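Fuleo Hand Kit — README

Last updated: 10th January

Fuleo is a kit of two hand-held grippers for recording manipulation data without a robot. A person holds one gripper in each hand, wears the head camera, and performs the task on a table. The recordings are later used to train a policy for a two-arm robot. This README is for teams who received the kit for trial, and also for those who only downloaded the sample set and want to know how it was made.

The kit is sold by Penerlow. The sample set, named Torby, was recorded with the second version of the kit, which we have had since September.

What is in the kit

- two gripper handles, left and right, with gray plastic fingers
- marker cubes, already fixed to the fingers
- head camera with strap and a cable of 5 meters
- one printed calibration board
- a USB stick with the software, the same as in the download

The table is not part of the kit. Any flat table of light color is fine for us. We had bad results on glass.

Before you record

Charge both handles fully. The battery level is shown only in the software, and we hope this will be changed in a next version. Start the camera first and the handles after it. If you do it in the opposite order, the clock of the left handle can be wrong until you restart everything.

Calibrate one time at the start of each session, and again if somebody takes off the head strap. The calibration needs a few minutes. Hold the board with both hands, move it slowly, and wait for the sound. Please do not skip the second calibration after lunch. We skipped it on our first day and lost the afternoon.

The markers must stay visible to the head camera during the whole episode. It sounds easy, but people like to turn the wrist inward when they reach for something near their own body, and then one cube is hidden behind the hand. Long sleeves should be rolled up.
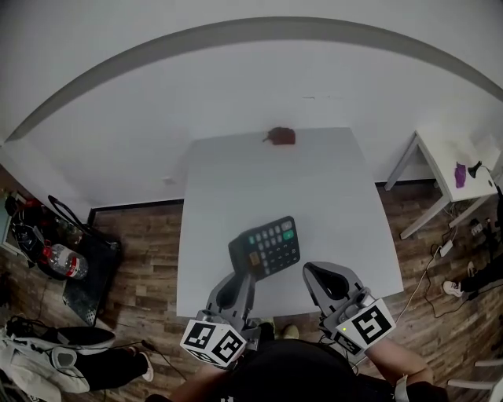 Flat and hard things are the most difficult class in Torby. A finger can push such an object a long way before it gets any hold, and a beginner often presses down too strongly on the table. Our advice is to keep one finger as a stop and bring the other one slowly from the side. If the object turns, let it turn. An episode with a small correction in it is still useful, and we kept those episodes in the set with the tag "corrected".

The sample set

Torby has 660 episodes. Of these, 215 are in the flat-object class. The others are soft objects, small containers and stacking. All tasks are table tasks with two hands, done by a person who stands.

Each episode is one folder with:

- head.mp4 — video from the head camera
- left.csv and right.csv — position of each gripper, and the opening
- task.txt — one short sentence, written before the recording
- tags.txt — may be empty

The position is given in millimeters, in the coordinates of the calibration board. Time is in milliseconds from the first video image. Where the marker was lost, the row is kept and the position fields are empty. We do not fill them, so please decide yourself how to treat them.

Background

We recorded in normal rooms and we did not clean the background. Other people's legs, bags, cables and furniture can be seen in many videos. Faces were blurred by the software, then we looked through all videos once more by eye. If you find a face that we missed, write to us and the episode will be removed.

Our opinion of the kit

The handles are light and one can work with them for a long time. The fingers are strong; we broke none. The opening sensor is good for objects wider than a pencil, but for paper and thin cards the value jumps, and we would not trust it there.

The weak point is the software. The export stops without a message if the disk has less than 1000 MB free. It leaves a half-written folder, and the check tool does not notice it. Look at the size of right.csv after every export — it is written last.

Known problems

- The right handle sometimes reports a closed gripper when it is open. Press the reset button for two seconds.
- Sunlight directly on the marker cubes gives gaps in the position. Close the curtains.
- File names with letters such as in "Đặng" are broken in the export on some computers. Use plain letters for operator and project names.

License and contact

The set is free for research and teaching. For use in a product, please ask first. Questions about the files go to the address in contact.txt, and questions about repair of the handles go directly to Penerlow, with the serial number from the bottom of the handle.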